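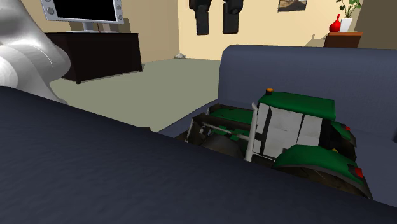 When should a household robot stop and ask before it picks something up?

Any time it can't tell whether the thing was left there on purpose.

I wrote that. It's rule 13 in the Flalteo house manual, and it took me most of October and more cold coffee than I want to admit. Before rule 13 there was a much longer rule 13, with four clauses and a footnote, and before that there was only a sticky note on my monitor that said "TOYS???"

I should back up. I write rules for robots at Zakar, meaning I get paid to think about what a machine ought to do in your living room when you're not in it. The manual runs to 194 pages. My mother thinks I write science fiction and my sister thinks I write warranties (she's closer). Everything gets tried out in a simulated house first, and for weeks I had the same living room open on my second screen until I knew it better than my own. I caught myself wanting to water the plant.

The old rule was easy. Anything on the furniture that isn't furniture goes in the toy bin. Our Flalteo was wonderful at that! It would have cleared your grandmother's knitting off the couch in the time it takes to answer the door.

Then a complaint came in from Ivell, where we had a few units out in real homes. It was a letter, a paper one, in purple marker. The kid who wrote it had parked a tractor on a chair because the chair was the barn. The robot put it away. The kid put it back. The robot put it away again, and this went on for two days, and the letter ended, "It is NOT MESSY it is NIGHT on the FARM."

I read that one standing up in the hallway.
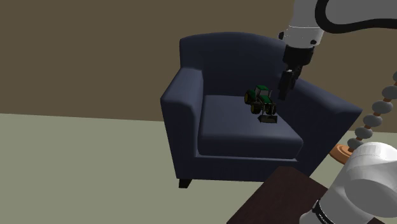 Approach to the armchair. Gripper down by the cab, no contact yet.

So I set up a farm. I put the tractor on the chair and ran the approach over and over, stopping it at different distances to think about what a person would do there. A decent babysitter would call into the kitchen, "Is this staying out?" That's all! It's one question, and it costs nothing, and I couldn't find it anywhere in our manual.

Geraghty hated it. They're the firm that signs off on our rules, and their notes come back in a gray font that makes me feel twelve years old. Their point was that a robot that asks about everything is a robot you shut in a closet. They wanted a score: if the machine was 95 percent sure a thing was clutter, it could go ahead. I said fine, but sure of what? I could be 95 percent sure it was a tractor. Whether it was bedtime on the farm was another matter.

We went back and forth on that for a while. I moved on to the race car, partly to get away from my inbox.

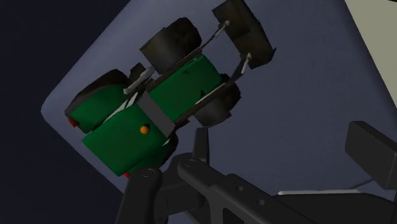

I asked myself the babysitter question again, and the trouble was that I didn't know. A car on a table could be abandoned. It could also be in the pits. I sat there with my chin on my fist and the fingers open on the screen, and I noticed I wanted somebody to walk in and tell me — which, okay, was the rule. I typed it in one go and deleted the clauses and the footnote.

Geraghty sent it back with a single change, a comma. They also added a line underneath, that the robot should remember the answer until morning and then ask again. I wish I'd thought of that.

I wrote to the kid in Ivell and said the robot would check about the barn from now on. The reply came in green marker. It said thank you, and that the chair was a boat now.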